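Changes to the Shared Kitchen and Snack Program

2018-02-17

The Office of Residence Life at Zoddale Hall has completed its review of the shared kitchens, which began in December after residents of the Plesine wing raised concerns about food storage. The following changes apply to all floors from the start of next month.

Each kitchen will have two refrigerators set aside for personal food and one for group events. Items placed in the personal refrigerators must carry a name and room number. Food without a label will be removed at the weekly cleaning. Residents who plan to be away for more than seven nights are asked to clear their shelf before leaving and to let the front desk know, so that the space can be offered to others on the waiting list.

Cooking hours remain as they were. The request to keep the Bruvik wing kitchen open overnight was considered at length but could not be granted under the current fire safety plan. It will be looked at again when the new alarm panel has been installed. Until then, the kettle and microwave in the ground floor lounge may be used at any hour.

Bookings for group meals should be made at least four days ahead by calling extension 2048. A resident must be named as host on every booking and is responsible for returning the room in good order. Pots and serving dishes are available on loan from the front desk – please sign for them and return them clean.

The Office is also pleased to confirm that the fresh fruit program will continue through the spring term. Hinata Uchida has taken over the ordering from Shigeru Shibata, who has moved to the Ebihara campus. Fruit will be offered in the lounge each week during exam periods and every other week at other times. Residents with food allergies should write to the Office before the first session.

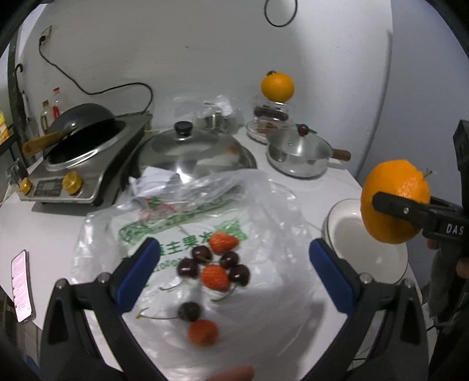 Strawberries and cherries.

Comments on the new storage rules may be left in the box beside the mail room. A written reply will be posted on the notice board on each floor.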